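The trouble with teaching by hand

Vulia wants us to believe a robot learns packing the way an apprentice does. Someone steers the arms, the machine records it, and after 40 runs it's supposed to have the idea. I have my doubts.

Take a gift bag and some candy. A person steering two arms is making small decisions all the time, and most never reach the recording. Lenni Huttunen, who has steered 824 of these runs, told me he couldn't say why he goes for the cord handle first - he just does.

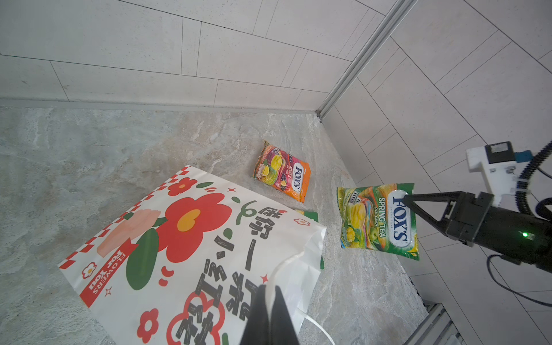 What gets copied

The motion, mainly. Paper creases differently every time, and a cord never lies the same way twice. Give the arms a stiffer bag and I'd like to see the result before anyone at Vulia says "learned" again. So far I've been shown their best runs and asked to be patient until November.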